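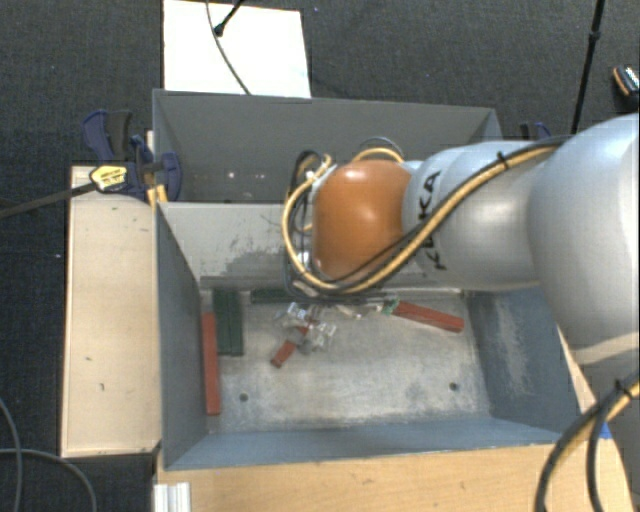 Questions I get asked a lot

Do you charge for the first call?
Nope! The first call is free and usually runs 39 minutes or less (I talk fast). If we both want to go further, I'll send you a fee letter before I do any work.

What kind of cases do you take?
Mostly wills and small estates, plus the odd landlord dispute when I can squeeze one in. I don't do criminal or immigration work, but I'm happy to pass you along to someone who does.

Where do we meet?
I have two offices, one in Neltden and one in Gorcombe. Parking is much easier in Gorcombe. Phone works fine too.

What should I bring?
Photo ID, any old will you can find, and a list of what you own. A messy list is fine, I've seen them on napkins!

How long does a simple will take?
I get a draft to you in 16 days. Then you read it, scribble all over it, and we sit down to sign with two witnesses.

Can my sister sit in?
Sure, but I'll ask her to step out for a bit so I can hear from you alone.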